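Clause 11

Pui-shan Hung read clause 11 aloud for the second time. "The work surface shall be free of debris before the arm is enabled."

"Free is not a measurement," said Czesław Kurek. He had written clause 4, on stop distances, and considered it the only sound one in the Femside code.

"It was free enough for Susetti."

"Susetti audited the paperwork."

She turned the monitor toward him and opened the wrist view from cell 245. 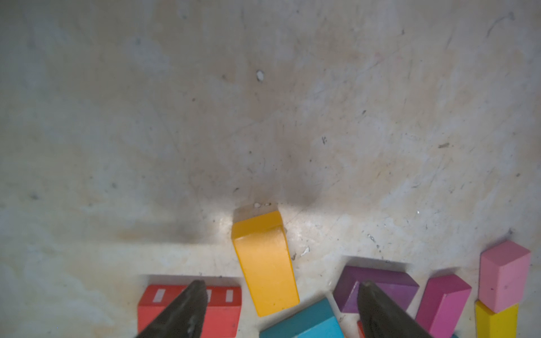

Kurek put on his glasses. He pointed to a white chip on the tabletop, then to the crumbs by the yellow block.

"Under your wording, the arm should be disabled."

"Under my wording, yes."

"And under yours as practiced?"

Hung did not answer. The log held 700 enabled cycles, each with the surface check initialed — her initials, in most cases.

She struck out "free of debris" and typed "inspected and wiped." Then she added a line for the name of the person holding the cloth, and entered her own.

Kurek asked whether clause 4 could be left alone.

"Send me your measurements," she said.

He said he would need until January.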